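Clilteo掲示板 > 収納・整理 > 缶・箱・小物入れ
引き出物の缶に南京錠をつけて使っている方いますか
スレッド作成:2024年12月24日

1 Lilla Major
結婚式でいただいた缶の使い道について相談です。
いとこの式の引き出物で、Somboonの焼き菓子が入っていた長方形の缶です。お菓子は食べ終わり、缶だけ残っています。手前に留め具がついていて、小さい南京錠なら通せそうだったので、式の招待状、席札、もらった手紙などをまとめて入れて鍵をかけておこうと考えました。
家に小さい子どもがいて、引き出しの中のものを全部出してしまう時期です。金庫のようなものは求めていません。子どもが勝手に開けなければ十分です。
聞きたいのは次のとおりです。
・お菓子の缶に紙類を長く入れておいて問題ないか
・南京錠をつけると缶の塗装が傷むか
・鍵の保管場所をどうしているか
同じことをしている方がいたら教えてください。

2 Ottó Erdős
紙を入れるだけなら問題ないと思います。うちは菓子缶に年賀状を入れて長いですが、カビたことはありません。置き場所は廊下の棚です。
ただ鍵は要らないのでは。薄い缶なら、大人が力を入れれば留め具のほうが先に曲がります。鍵をかけても防犯の意味はほぼないです。

3 Lilla Major
>>2
ありがとうございます。防犯は考えていません。子ども対策だけです。
年賀状の缶は、中に何か敷いていますか?

4 Ottó Erdős
>>3
何も敷いていません。最初に中を拭いて、一晩ふたを開けておいただけです。
子ども対策なら高いところに置けば済む話だと思いますが、置く場所がないということでしょうか。

5 Lilla Major
>>4
高い棚はあるのですが、椅子を持ってきて登ります。登られるくらいなら、手の届くところに置いて開かないほうが安心です。

6 Ilona Mészáros
鍵あり派です。うちも缶に小さい南京錠をつけています。中身はへその緒と母子手帳の古いもの、あと祖母の手紙です。
使ってみてわかったことを書きます。
まず錠の大きさ。お店で普通に売っている一番小さいものでも、缶の留め具の穴には太すぎることがあります。U字の部分(つる、というそうです)の太さを必ず見てください。私は最初に買ったKallovの錠が入らず、もう一段小さいのを買い直しました。小さいほうは708円でした。
次に塗装。錠をぶら下げたままにすると、缶を動かすたびに前の面に当たります。うちの缶は錠の当たるところだけ色が薄くなりました。気になる人はフェルトのシールを一枚貼っておくといいです。
鍵は二本ついてきたので、一本は自分のキーケース、もう一本は裁縫箱に入れています。

7 Lilla Major
>>6
くわしくありがとうございます。太さは見ていませんでした。
フェルトを貼ると缶の見た目が変わりませんか。絵が気に入っているので、できれば前の面はそのままにしておきたいです。

8 Ilona Mészáros
>>7
小さく切れば錠の陰に隠れます。ただ、はがすときに塗装を持っていかれる可能性はあります。うちのはもう貼ったままです。
透明のものもありますが、時間がたつと黄色くなりました。

9 Babita Grewal
紙類を入れるなら、湿気より先に匂いを心配したほうがいいです。
バターの多い焼き菓子の缶は、拭いたつもりでも隅に油が残ります。私は式の写真を入れて失敗しました。しばらくして開けたら、写真の角に油じみのような輪がついていました。缶の四隅の折り返しに残っていたようです。
それ以来、こうしています。
台所用の中性洗剤を薄めたもので中を拭く。水拭きを二回。乾いた布で拭いて、ふたを開けたまま二日置く。折り返しのところは綿棒。最後に薄い紙を敷いてから中身を入れる。
匂いがまだ残っていたら、もう一度最初からやります。

10 Ottó Erdős
>>9
水拭き二回は、やりすぎだと思います。折り返しに水が入ると、そこから錆びます。菓子缶の錆はだいたい縁からです。
乾いた布か、固く絞った布で一回で十分では。

11 Babita Grewal
>>10
二日置いて乾かしているので、錆びたことはありません。

12 Ottó Erdős
>>11
季節によります。4月ならそれで乾くでしょうが、梅雨に同じことをするのは勧めません。折り返しの中の水は外から見えないので、乾いたかどうか判断できないのが困るところです。

13 Babita Grewal
>>12
梅雨にはやりません。それは同意します。
ただ、油が残った状態で写真を入れるほうが私は怖いです。錆は拭けば落ちることもありますが、写真の油じみは落ちませんでした。

14 Anikó Vörös
横から失礼します。縁の錆なら、私はHisitardの錆止めを綿棒で薄く塗っています。缶の外側の折り返しだけで、内側には塗りません。一本644円で、缶にしか使っていないので全然減りません。
塗ってから匂いが抜けるまで時間がかかるので、紙をすぐ入れたい人には向きません。うちでは一週間ベランダ側の部屋に出していました。

15 Ottó Erdős
>>14
外側だけなら賛成です。

16 Lilla Major
みなさんありがとうございます。中の掃除は、固く絞った布で一回、そのあと綿棒で折り返し、という間をとったやり方でやってみます。
Ilonaさんの書かれていた太さの件、店で見てきました。一番小さい錠のつるが、缶の穴にちょうど通りそうな太さでした。買うかどうかはもう少し考えます。
ひとつ追加で質問です。缶を捨てずに取っておくこと自体、夫には「絵がついた缶なんて使いみちがない」と言われています。新郎新婦の絵がついた缶を普段の部屋に置いている方はいますか。来客のときにしまっていますか?

17 Anikó Vörös
>>16
うちは出しっぱなしです。玄関の靴箱の上に置いて、中は印鑑と宅配の不在票です。絵については誰にも何も言われません。
自分たちの式のではなく友人の式の缶なので、聞かれたら「友人の式でもらった」と言うだけです。

18 Babita Grewal
人の式の缶を使い続けるのは、私は少し抵抗があります。中身を移して、缶は写真に撮って手放しました。絵がかわいいほど捨てにくいので、早めに決めたほうが楽です。

19 Anikó Vörös
>>18
手放すほうが抵抗があります。くれた人がうちに来たときに使っているのを見て喜んでいました。

20 Babita Grewal
>>19
それは相手によると思います。私の友人はその後いろいろあって、缶を見せるのも気まずくなりました。

21 Ottó Erdős
缶の絵が気になるなら、布をかけるか、無地の箱を買えばいいのでは。無地の鍵つきの箱なら約2,000円で手に入ります。錠と錆止めとフェルトを買う金額を足していくと、そう変わらなくなります。

22 Ilona Mészáros
>>21
無地の箱が欲しい人のスレッドではないと思いますよ。この缶を使いたいという相談でしょう。

23 Ottó Erdős
>>22
選択肢として書いただけです。最初の投稿には、缶でなければならないとは書いてありません。

24 Ilona Mészáros
>>23
>>7に、絵が気に入っていると書いてあります。

25 Ottó Erdős
>>24
読み落としていました。失礼しました。

26 Lilla Major
すみません、最初に書いておくべきでした。缶はこの缶を使いたいです。いとことは小さいころ一緒に住んでいた時期があって、式にも朝から手伝いに行きました。別の箱に移すと、たぶん私は中を見なくなります。
錠は結局買いました。缶と並べたところを載せます。ピンクの缶で、ふたの丸い絵に、黒いシルクハットの新郎と淡い色のドレスの新婦がいます。手前に置いた小さいのが南京錠で、真ちゅうです。
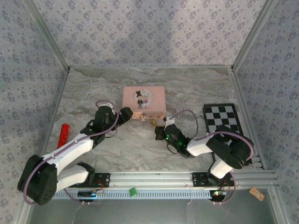
27 Anikó Vörös
真ちゅうの錠なら、何年かするとくすんできますが、そのまま使えます。磨くときは必ず缶から外してください。磨き剤が缶の塗装につくと、そこだけつやがなくなります。私は外すのが面倒でつけたまま磨いて、留め具のまわりを曇らせました。
鍵穴には油をささないほうがいいです。ほこりを呼びます。動きが渋くなったら、鍵のほうに鉛筆の芯をこすりつけて、何度か抜き差ししてください。

28 Ilona Mészáros
買われたんですね。ピンクに金色の錠は合うと思います。
前の面の傷が心配なら、普段はつけずに、お子さんが起きている間だけつけるという方法もあります。私の妹はそうしています。つけ外しが増えると今度は錠をなくすので、置き場所は決めておいてください。妹は一度、錠だけ掃除機で吸いました。

29 Lilla Major
>>27
鉛筆の話、知りませんでした。油をさすつもりでした。
>>28
つけ外しは私には無理だと思います。忘れそうです。フェルトを小さく切って貼る方向で考えています。

30 Babita Grewal
錠の大きさの話が出ているので一応書いておきます。このくらい小さい錠を小さい子どもの手の届くところに置くのは、やめたほうがいいです。缶についている間はいいですが、外したときにその辺に置かないこと。鍵も同じです。口に入る大きさです。
うちの子は2歳のとき、ボタン電池の入っていない体温計のふたを飲みかけました。錠は重いので口に入れないと思いがちですが、重さは関係ありませんでした。

31 Lilla Major
>>30
ありがとうございます。大事なことでした。外したらすぐポケットに入れるようにします。鍵はIlonaさんと同じで、一本をキーケースに入れます。もう一本は夫に預けるか迷っています。

32 Ottó Erdős
>>31
預けるなら預ける、預けないなら封筒に入れて「缶の鍵」と書いて引き出しへ。書いておかないと、数年後に何の鍵かわからなくなって捨てます。うちには何の鍵かわからない小さい鍵がたくさんあります。どれも捨てられずにいます。

33 Anikó Vörös
>>32
うちにもあります。

34 Ilona Mészáros
うちは缶の底に、鍵の場所を書いた紙を貼っています。

35 Ottó Erdős
>>34
それでは鍵の意味がないのでは。

36 Ilona Mészáros
>>35
字が読めない年齢の子ども対策なので、意味はあります。読めるようになったらはがします。

37 Babita Grewal
>>36
読めるようになるのは親が思うより早いですよ。うちはひらがなで書いたものは全部読まれていました。漢字で書くことを勧めます。

38 Lilla Major
途中経過です。
固く絞った布で拭いて、折り返しを綿棒でこすりました。綿棒に茶色い汚れがついたので、やはり何か残っていたようです。Babitaさんの言うとおり、隅がいちばん汚れていました。そのあとふたを開けて二日置きました。匂いは、鼻を近づけるとまだ少し甘いです。
この状態で紙を入れていいでしょうか。

39 Babita Grewal
>>38
写真はまだ入れないほうがいいです。手紙や席札なら、薄い紙で包めば私は入れます。重曹を小皿に入れて、缶の中に一晩置くと匂いはだいぶ減ります。こぼさないように。

40 Ottó Erdős
>>38
甘い匂いだけなら気にせず入れていいと思います。油じみが心配なら、いらない白い紙を一枚、先に底に敷いて様子を見てください。しみが出なければ大丈夫です。

41 Lilla Major
>>39 >>40
白い紙で試してから、写真以外を入れることにします。重曹もやってみます。
それと、中身を並べてみたら招待状が缶に入りませんでした。正方形の大きめの封筒で、短いほうの辺に引っかかります。折るか、招待状だけ別にするかで悩んでいます。

42 Anikó Vörös
>>41
折らないほうがいいです。封筒から出して中の紙だけにしたら入りませんか。

43 Ilona Mészáros
>>41
封筒の宛名の面だけ切り取って入れるのはどうでしょう。私はそうしました。手書きの宛名を残したかったので。

44 Babita Grewal
招待状はアルバムでいいと思います。缶に全部まとめようとすると、次の式の缶がまた必要になります。

45 Lilla Major
>>42
中の紙だけなら入りました。封筒は宛名が手書きではなく印刷だったので、手放すことにします。
錠もつけてみました。つるは通りましたが、閉めるときに少し斜めにしないと掛かりません。何度かやればコツはつかめそうです。子どもはさっそく引っ張っていましたが、今のところ開けられていません。

46 Ottó Erdős
>>45
斜めにして掛ける場合、留め具の穴の縁で錠に傷がつきます。穴の縁にバリがあれば、細かい紙やすりで一度なでておくといいです。粉が缶の中に落ちるので、中身を出してからどうぞ。

47 Lilla Major
>>46
触ったら少しざらざらしていました。今夜、子どもが寝てからやります。紙やすりの番号は何番くらいがいいですか?

48 Ottó Erdős
>>47
400番で様子を見て、引っかかりが残るならもう少し粗いものを。塗装のところに当てないよう、まわりにマスキングテープを貼ってください。

49 Anikó Vörös
やすった後は地金が出るので、そこにも錆止めをほんの少し。綿棒の先でつけて、すぐ拭き取るくらいで足ります。

50 Lilla Major
わかりました。マスキングテープは家にあるので、紙やすりだけ帰りに買ってきます。錆止めは次の買い物のときに探します。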